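Ticket: Gate sensor drops out on arena timing system
Product: Nelar wireless timing, base unit plus two beam pairs
Site: Emovel Equestrian, indoor arena
Status: Closed, monitoring
Priority: Medium

Reported problem
The start beam triggers normally. The finish beam misses horses at random during jumping rounds, so the clock runs on until the judge stops it by hand. Of 246 rounds logged in May, 17 had no finish time. The display shows code F2 for a second or so, then clears itself. Dressage days are not affected because timing is not used.

Setup as found
Base unit in the judge's box at C, mains powered. Finish pair on free-standing posts 11 strides from the last fence, transmitter on the wall side, reflector on the inside track. Firmware was one version behind. Batteries in both pairs tested good under load. Radio channel was set to automatic.

Log

Entry 1
Walked the finish line by hand 40 times with the arena empty. No misses. Repeated with a led horse at walk and trot, again no misses. The fault could not be reproduced at low speed. Asked the site to keep a note of time of day and fence plan for each failure.

Entry 2
Site notes received. All failures fall between 3 pm and 5 pm, and all are on courses where the last fence is on the long side. First thought was low sun through the translucent panels, since the receiver window faces that way. Fitted the hood supplied in the spares kit. Two further misses the same afternoon, so sun alone does not explain it.

Entry 3
Firmware updated. Channel fixed manually instead of automatic. Signal strength at the base unit reads well above the minimum with the doors open and closed. Radio link ruled out: the sensor's own memory shows no beam break for the missed rounds, so the base unit never had anything to receive.

Entry 4
Checked alignment. The alignment light on the transmitter was steady green at rest but flickered when a horse cantered past on the wall side. The post moves. The footing there has been harrowed deeper than on the inside track and the post base sits on loose fibre. The reflector side is firm.

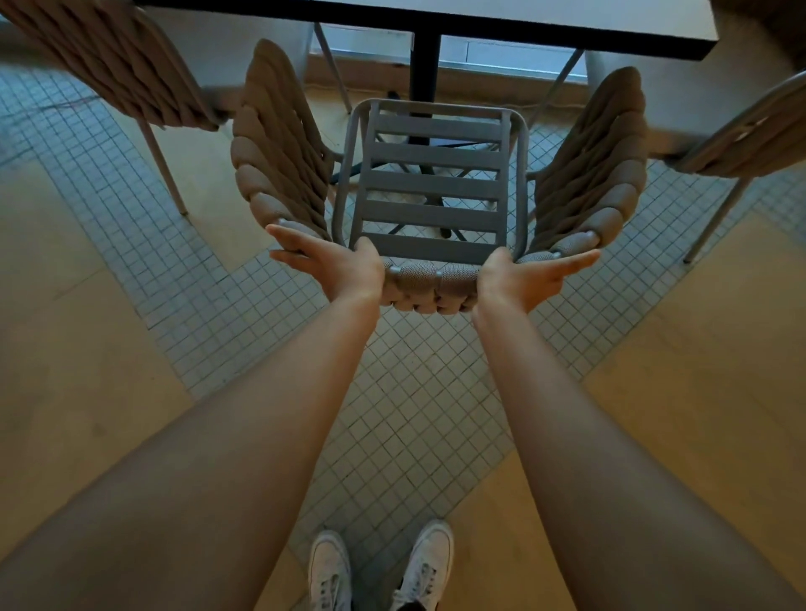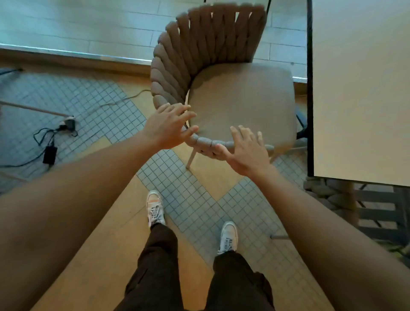 Entry 5
Post base moved onto a paving slab sunk level with the footing, then height reset. Beam height had also crept down over the season and was low enough for a tail or a kicked-up clod to cause a double trigger, which the unit discards as invalid. That matches code F2 in the Nelar manual. Set both heads at 600 mm above the footing for the pony classes and marked the upper setting on the post with tape for horses. The judge's seat in the box needs thinking about too, as a seat set too far back puts the manual stop button out of reach; either the grey chair with the slatted seat or the brown one with the woven back will do, provided it is set square to the desk. Manual stop tested from the seated position, no fault.

Entry 6
Site reran the same course with the last fence on the long side, afternoon session. Alignment light steady throughout. No F2 codes. Hood left on, as it does no harm.

Entry 7
One late report of a missing time. Sensor memory shows a valid break, base unit shows none. Cause was the Gistik display board, which had been plugged into the results port in place of the laptop and was holding the line busy. Board moved to the auxiliary port. Not related to the original fault - logged separately.

Resolution
Unstable transmitter post and low beam height. Corrected with slab base and reset heights. Firmware and channel changes left in place but are not thought to have mattered.

Advice to site
Check the alignment light after every harrowing, with a horse moving past if one is available. Do not lean jump poles against the posts. Keep the Rezaei wing stands at least two metres clear of the reflector, as their white panels can return enough light to hide a break. Swap batteries in pairs.

Open items
Second slab for the start post, to be laid when the footing is next topped up. Spare reflector on order.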